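Let the Robotics Club Fold Laundry

Every fall the same argument comes up at our school, and this November it came up again at a parents' meeting. The robotics club has dropped the spring arena contest and will spend the year teaching a two-armed machine to handle cloth. Several parents called that a step down. I think it is the best decision the club has made.

I understand the objection. The arena contest draws a crowd. It has a scoreboard, a trophy and a bus trip, and colleges recognize the name. A student who works on cloth has none of that to show an aunt at Thanksgiving. One father asked me if his daughter was giving up 17 weekends to do chores.

But the contest robots do one thing, on a floor whose every measurement is published in advance. Students learn to build to a rulebook. That is worth learning, and most of them have learned it by tenth grade. Cloth has no rulebook. A shirt dropped on a table twice lands two different ways, and a program that depends on knowing where the collar is will fail the second time.
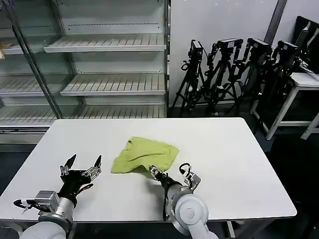
The right gripper holds one corner of the green cloth while the left stays open.

Tipene Prendergast, who advises the club, has the students keep a written log of every attempt, the bad ones included. The log for the project they named Gisley has more than 700 entries. I read a good part of it. The early pages blame the motors. The later pages ask better questions, such as how a person decides which corner to pick up first.

The cost complaint is fair, and I don't want to wave it off. Arms like these are expensive, and the contest team had a budget that people could follow. The club should publish what it spends each term, and it should let younger students have real time at the controls.

My own high school had an electronics club in 1975. We built radios from kits and they worked, and I remember very little of it. I remember the one kit that had no instructions in the box. It took 2 of us most of a winter.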